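October 14, 2023

Up too early again. Throat like sandpaper, the dry kind, think it's the heating. Writing this with a coat on because I refuse to turn it back up.

So. Choir. The Anduswood concert is in November and we still can't get through the Fivach piece without the altos going flat at the same spot. Page two, the bit where the tenors drop out and there's nothing under us. I know I'm part of it. I can hear myself sliding and can't stop, like watching a glass go off a shelf. Grigore Moldovan stopped us 2 times last night, then just put his hands down and looked at the piano. Worse than shouting.

He wants us to do it standing in mixed order, no sections. Half the room groaned. I was next to a bass I've never spoken to and it was terrifying and then, for maybe one line, the best we've sounded since spring. Lost it right after. But it was there!

Must learn page two from memory. Must. Also the Latin, my vowels are a mess, I keep singing "ay" when it should be plain "eh".

Amra Leka got the solo. Wrote that down quickly so it's done. She deserves it, top of her voice is so easy, and she asked me after if I was ok about it, which made it harder. Said yes of course. Mostly true by the time I got home. I auditioned with a cold and a bad night behind me and I picked the wrong verse, should have done the low one. Next year.

Money stuff. The hall at Lurnance wants 2,000 for the evening, up again, and that's before the piano tuner. We have 3,461 in the account and everyone acted like that's a fortune. It is not. Tickets are the only thing coming in before Christmas and so far 147 sold, nearly all to relatives. I said I'd take posters round the shops on Chien street, don't know why, my mouth just opened. Need to find the tape.
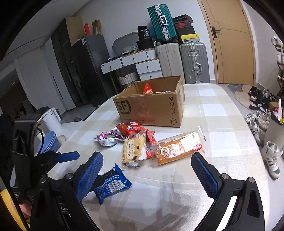

Did an hour on the breathing exercises after lunch. The one where you hiss out slowly and count, got further than last week then went dizzy and had to sit. Grigore says the flatness is all breath, not ears. We run out, the note sags, everyone near us sags to match. Makes sense. So the plan is to breathe before the tenors drop out and not after, pencil it in, big tick over the bar. Other part of the plan is no salty rubbish before rehearsal, which will be hard going with that SF Express box open on the checkered cloth and the shiny red packets out in front of it. Salt and singing, terrible. Had a dry patch all through the warmup last night and I know exactly why. Water, apple, nothing else. We'll see.

Practiced page two against the recording with one ear covered. Fine on my own. Fine with the soprano line. Put the full choir track on and down I went, same bar, same sag. Maddening. Did it again with the tick pencilled in and it was better, maybe a hair under at the end. Neighbors must be sick of it, that same little tune going up and stopping.

Rang Mum. She's coming to the concert, wants an aisle seat for her knee, wants to know if it's "one of the long ones". Told her there's an interval. She asked about the solo and I said Amra's doing it and she said oh well in that voice. Changed the subject to her boiler. Forty minutes on the boiler.

Black folder - where? Had it in June. If I can't find it I'll have to borrow one from the box at rehearsal and they're all falling apart, pages drop out when you turn them. Check under the bed. Check the car. And the long skirt needs the hem doing, I trod on it going up the steps last time and there's a loop of thread hanging.

Also reply to Grigore about the carpool, he's asked twice. I can take three if nobody minds the back seat being full of music stands. Pick up is the gas station, I think, must check that to.

Tired now. Going to run the Latin once in bed, under my breath, then lights out. Eh not ay. Eh eh eh.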